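Whiteboard eraser just moves the smudges around
Posted by erraji_flats, 2020-09-30

I bought a second-hand whiteboard in August and use it flat on the table. The rounded white eraser now spreads grey about very evenly, like butter. Do I need a new one?
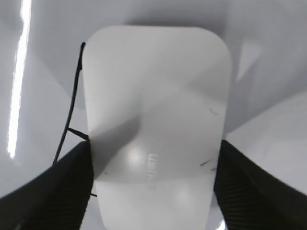 I've had 23 suggestions at work, mostly toothpaste.

Skereris
Clean the eraser first. Dab the pad with a barely damp cloth and leave it overnight. Then write something you won't miss and try again.

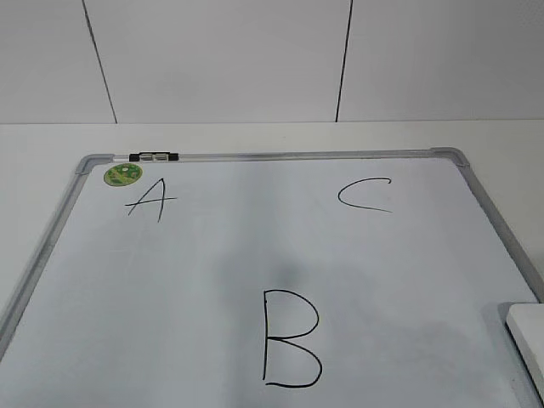 A, B and C on the board, ready to go.

Do the rails as well. Black dust settles along the metal edge and gets dragged back on.

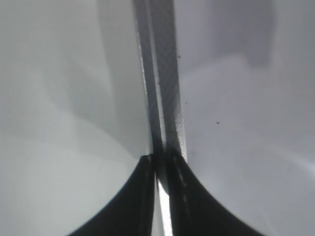 Close up on a grey strip with a fine texture.

Vulmont9
Buy a new board. I've had 13 and regret nothing.

winbridge_mum
Ignore that. A little isopropyl on a rag, wipe top to bottom, dry with a clean cloth. Keep the eraser near the corner so you stop putting your elbow on it. 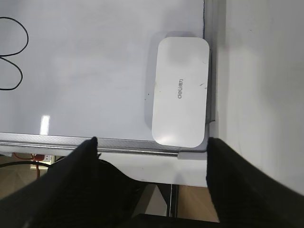 Deli eraser beside the side rail, faint smudges on the board.

Related
Is toothpaste safe on whiteboards?
Markers dried out after 9 days
Getting permanent marker off a desk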